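From: Máté Deák
Date: 2019-03-17
Subject: Re: [shop-bots] foam pads on the hand-held grippers

Attila Vörös wrote:

> I still have the Kendard jaws on both of mine and the pads peel at the
> top edge after a few evenings. Before I print another set, what glue
> are you using, and have you tried the pads on anything with thin
> walls? My parts cases flex when I squeeze them. Also, did the finger
> linkage from Hedthorpe ever get finished? Last I heard it was waiting
> on pins.

The linkage is finished. I put it together on the bench in the shared shop and used the parts organizer as the test piece, lid open. The knuckles are pinned at every joint and the whole hand hangs off a flat metal plate, so it can be carried around by the wrist before we commit to an arm mount. 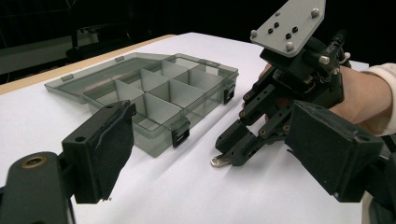 *Finger linkage next to the open organizer, foam jaws on either side.*

On glue: contact cement, thin coat on both faces, then leave it alone overnight. I tried the double-sided tape from Iditz first and it let go at the corners. My pads are getting worn too, so I don't claim the cement fixes everything. The foam itself tears before the joint does now. If you reprint, add 2 mm to the backing so the pad has a lip to sit against.

On thin walls: go in from the ends of the case if your jaws open far enough. Mine open to 70 mm. The long walls have only the dividers behind them and they will bow in if you squeeze hard. The latches are also a nuisance -- a pad that lands on one sits crooked and the case turns as you lift.

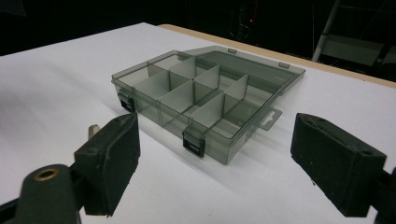 *Organizer between the pads, latches on the front wall.*

I cut the spring preload down by 17 percent for this and I would start there with yours. The setting is in the jaw section of the Katona config file, and it is the same for left and right. Don't change just one side. I did that in August and spent over 8 hours looking for a fault in the wiring.

For the two-handed runs I keep the sheet white and leave the bench clear around the case. Route the cables back past the wrist and tie them once, with enough slack to turn your hand over. If they pull, you will feel it in the wrist before anything unplugs.

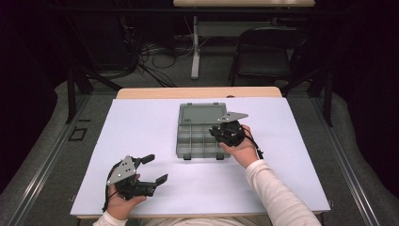

Do the two grippers have to be calibrated together?

Each one can be done separately, with the jaws fully closed and then fully open, but do both again whenever you replace a pad on either of them.

I'll put the revised backing in the shared folder once I've checked the hole spacing. If you want a pair of the old ones to compare, they are in the drawer under the drill press -- take them, I won't be using them again.

Máté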